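Workshop tips: demonstrating household tasks with a hand-held gripper

These notes cover kitchen and tidying tasks shown by hand, with a short section on remote control at the end. They assume a two-finger gripper with flat pads and a wrist-mounted camera. Most of them came out of the bag and container jobs at the Sanstead bench, where soft plastic causes more discarded takes than anything else.

Before the first take

Check the pad screws. Printed pads work loose after a long session, and a pad that has rotated a couple of degrees will still pick up a cup but will let a thin bag slide out. Snug them with a hand driver. Do not use a power driver on printed parts.

Move the linkage through its full travel twice and listen. A dry bushing clicks. One drop of light machine oil, wiped off with a lint-free cloth, is enough for 2,000 open-close cycles. We service at 1,000 when the work involves flour, rice or pet food.

Wipe the lens last, after you have finished handling oil.

Setting the work surface

A plain white sheet under the work area makes small items easy to find, but it will fool auto exposure if the room behind is dark. Lock the exposure on the sheet with the room lights on, and leave it locked for the whole set. Tape down the corners of the sheet, or it will travel with the bag.

Put the receiving container where your wrist can reach it without your elbow passing your ribs. If you have to step, the robot has to do something equivalent, and a fixed arm cannot.

Liners should be folded over the rim and clipped on the side away from the approach. A loose liner edge gets pinched along with the bag about as often as you would expect.

Speed

Slow down for anything thin. Ju-won Oh timed our early bag takes against the ones that trained well, and the good ones were simply slower between the grasp and the container. Aim for 15 seconds on a full transfer. Reaching across an empty stretch of table can be quicker.

Pause at the grasp. Close the pads, hold still for a slow count of 2, then lift. The same applies at release: open fully, wait, then back straight out before turning the wrist. Turning early drags plastic along on the pad edge.

Grasping bags

Grip a gathered fold, never a single layer. If the bag has been lying flat, stand it up and pinch the neck first. Open the pads wider than seems necessary on approach, as crinkled plastic springs back toward the fingers. 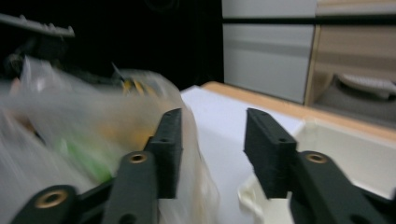
Heavy contents swing. Lift straight up until the bag clears the table, let it settle, and only then move sideways. With mixed contents, put the dense items at the bottom and keep the total light enough to hold at arm's length for a minute. Your grip is stronger than the motor's, and a demonstration the motor can't repeat is wasted.

When to throw a take away

Discard if your free hand came into view, if you regrasped more than once, or if you stopped to talk. Keep a clean recovery -- one slip, one calm regrasp -- and tag it as such. Brarkow's label sheet has a column for this; on the Willance sheet, use the notes field.

Reset the bag by hand between takes and change its position each time. Rotating it a quarter turn is not enough. Move it, crush it, and swap the contents around.

If you are using remote control

The Yeo leader arm has noticeable friction at the wrist, so rest your forearm on a folded towel and steer from the fingers. Set the jaw limit before you power up the follower. Work from the camera view and not by looking across at the table, otherwise you will rely on cues the robot doesn't get.

Back up the card before lunch and again at the end of the session. Label it with the task, the operator and the pad set used, and park the gripper with its jaws open so the return spring is not left loaded overnight.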